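Jun 7, 2021

Dish racks, cont. from the May notes. Clear rack on the marble-look counter again, rice bowls only. No plates till the Curura ones turn up (Gregor chasing).

Main gripe so far - the clear rods are too far apart for small foot rings. Bowls don't sit in a slot, they lean on each other. Fine if the neighbour stays put. Take the neighbour out and the next one rolls. Chiang rack was tighter but you can't get your fingers in, and Ching-wen hated the colour. No favourite yet.

Foot-up drains best, no argument there. But a full row of foot-up eats the whole rack, so the front ones end up on their sides. Ho-yin reckons on the side is OK as long as the opening is tipped down a bit. I had a puddle in one this morning, so tipped down a LOT.
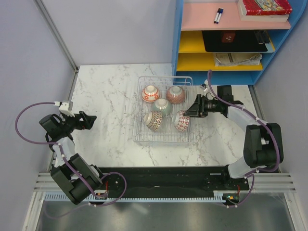 Glaze wear: the plain mint green is the easiest to check, wipe it and hold it to the window. The patterned ones hide everything. Kam-wah found a rim chip last week by feel, none of us had seen it. So run a thumb round every rim before it goes back in the cupboard, gloves off, carefull. Chips go in the book with the bowl's pattern written out, not "the red one", there's more than one red one.

Water spots - tap water here is hard and it shows on the clear rods before it shows on the bowls. Vinegar wipe, 30 min, rinse. Don't use the Memville cleaner, it left the rods cloudy on the old rack and that never came off.

Charoen wants to know if the rack can take the noodle bowls too. Up to 2 I'd say, at the back, then nothing else. Haven't tried it. Raised edge might get in the way.

To do
- get the Ivden rack back from Gregor, try same bowls same order
- ask Ching-wen where the drip tray went
- tea towels!! all in the wash again
- relable the cupboard shelf, small bowls left, big ones right
- noodle bowls, me or Charoen, whoever's in first

Counter wiped down after lunch, rack left out for the arvo.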